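Part 4: Setting up your binder and logging your first cards

Okay, you've got the Villent binder out of the box and you've sorted your cards into rough piles (that was Part 3, go back if you skipped it!). Now we get to the fun part. I'm using my Vollville baseball set for this, all 84 cards of it, but the steps are the same for any set you're putting together.

1. Open the rings with both tabs at once. If you pull on just one side the rings can twist, and mine has never closed right since I did that in January.

2. Load the pages. The regular binder takes 12 comfortably. I've squeezed in 17 and the back cover bowed, so I wouldn't.

3. Wash and dry your hands. Lotion counts as dirt here.

4. Slide each card into a soft sleeve first, top edge last. Then put the sleeved card in the pocket.

Note: Ekby sleeves fit the Villent pockets with a little wiggle room. The thicker Gebretsadik ones go in too, but you have to coax them, and I've bent a corner doing it.

5. Fill the pages in card number order and leave an empty pocket for every card you're missing. It looks gappy at first, I know, but you'll love it later when you can just drop the new ones in. 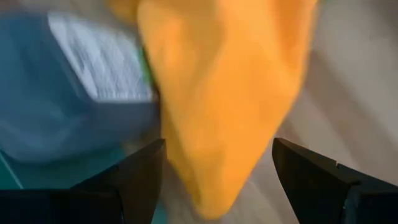

Should I put my doubles in the same binder? I keep mine in a separate box, sorted by team, so they're easy to grab when somebody wants to trade.

6. Fill out the checklist card in the front pocket. Use pencil! You'll be changing it all the time.

7. Close the rings, run a finger down the spine to make sure they all met, and stand the binder upright on a shelf.

Caution: don't stack binders flat. The weight presses the ring side into the cards on the first page and leaves a dent that won't come out.

Caution: never put a card with a gum or wax stain into a sleeve with a clean one behind it. Give it its own pocket.

If your set is a big one (my next project has 400 cards, wish me luck), split it over several binders before you start and write the card numbers on the spines. Moving everything over halfway through is a miserable evening.

Part 5 covers stickers and odd-sized cards, which need different pages.

Last updated 07/04/2025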